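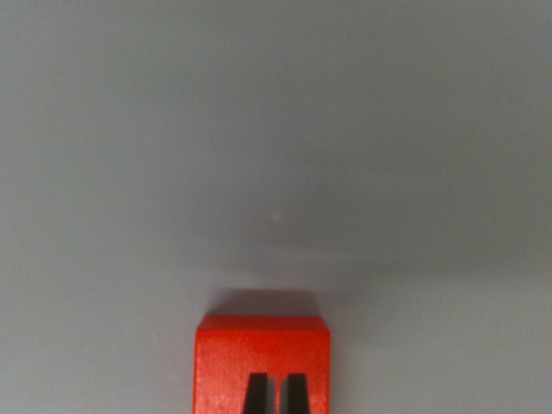
Used console check, before you hand over any money

I've bought a fair few secondhand consoles for our game nights, and I've been burned on 3 of them, so now I run through the same list every time. My comments are from the last one, an Endus I picked up at Gramside for $289.

1. Power cord and plug
OK. No cracks, no tape, prongs straight. If the cord gets warm in your hand, walk away!

2. Vents and fan
Needs cleaning. I shone my phone light in and saw a nice gray carpet of lint. The fan did spin up without rattling, though, and the air came out the back like it should.

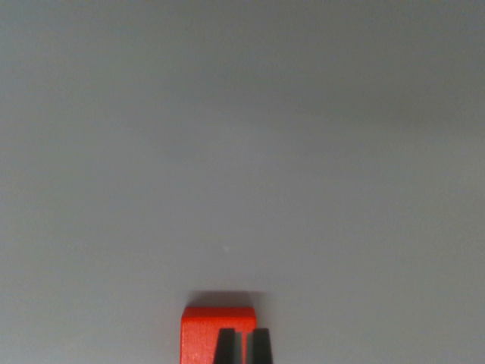
3. Shell and lens cover
The outside of a console tells you a lot about how it was kept, so take your time with it. I go over the lid, the corners and the screw covers (chewed-up screws mean somebody has been inside). Pale plastic is the tricky kind. A tiny whitish speck on light gray, like the one up there, is so easy to look right past, and on a console it can be the start of a chip. Run a fingernail over anything you find. Mine passed, with one scuff near the disc slot.

4. Ports
Wiggle every cable gently. The picture should stay put, and if it flickers even once I ask for money off. My left USB port was a little loose, 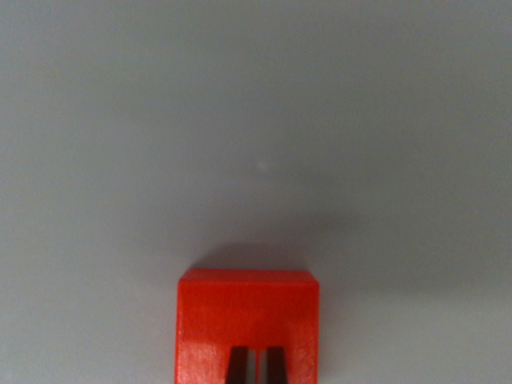 but it held a controller through an hour of Jidska, so I marked it "pass, watch it" and moved on.

5. Heat test
Play something heavy with the lid side up and nothing stacked on it. I got through 437 jumps in one sitting (the game keeps score, I don't!) and the fan never screamed.

6. Battery in the controller
Not done. The store had no charger out, and I was hungry. Do as I say, please. A swollen pack will push the back cover up, and you don't want that thing in your house. 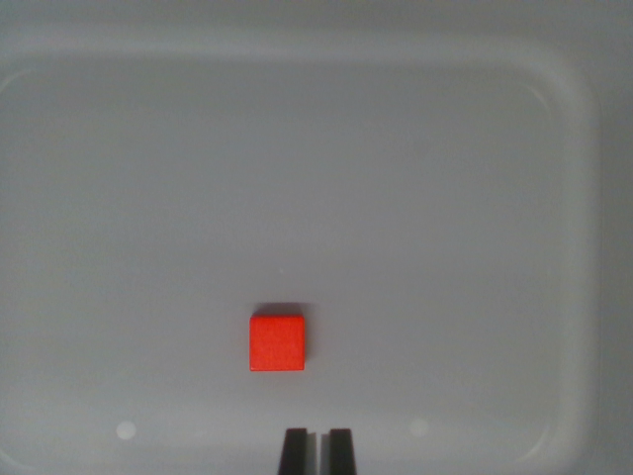 Mekdes Sisay wrote in that I should move the battery up to number one, and that she once opened a controller from a $600 bundle and found the pack puffed up like a pillow. Fair point, Mekdes, it goes to the top in the next version.

7. Account lock
OK. Old owner signed out, reset done at the counter before I paid.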